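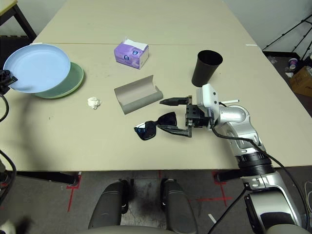
Sunglasses, case, cup, tissues, two plates. Sunday afternoon with the Clavport planner.

1/ I've been asked what I make of Clavport, the new planning layer from Skemano. Short version: I like it more than I expected and believe less of the release notes than I did on Friday.

2/ The claim is that you type "put the sunglasses in the case" and it works out the rest. Grasp, approach, order of steps, recovery if something slips. No tuning per object. I have read that sentence in a lot of release notes.

3/ Folded sunglasses are a mean test and I chose them on purpose. Dark, shiny, thin arms, and lenses that pick up whatever light is going. Depth cameras tend to hate all of that. If your perception only works on matt wooden blocks I'd like to know early.

4/ Ran the same instruction 13 times, moving the glasses a bit between goes. 10 ended with a grasp I'd call decent. Of the other three, two closed on thin air and one pushed the glasses sideways and then reported success.

5/ That last one bothers me far more than the misses. The log says "grasp confirmed", confidence nice and high. Confirmed by what? As far as I can tell, by the fingers having been told to close.

6/ Burgi Baumgartner asked if the gripper force reading goes into that check. Went and looked. It's read, it's logged, and then nothing uses it. There's a comment in the code saying "later".

7/ Credit where due: the approach paths are good. It comes in low beside the glasses without fussing over the cup, and I never had to hit stop. Lanz, which we ran before, would have gone up and over everything like it was clearing a fence.

8/ Planning time is less lovely. Median 378 ms with the table as you see it. Take the plates off and it drops a lot, so I suspect it is checking every object against every other object whether they matter or not.

9/ Cyrill Prantl says a patch is coming in May. Could be. I'll rerun the lot when there's something to install.

10/ Haven't scored the case half of the job yet. The case lies on its side with the opening facing right, and the planner keeps wanting to go in from the top. Looks like a bad pose estimate to me. Engelbert Berchtold thinks it's the mesh. We have a coffee riding on it.

11/ For those asking, no, I won't post a success rate for "tidying". Thirteen goes at one pair of sunglasses isn't tidying. Raw logs go to anyone who messages me, including the one where it lies.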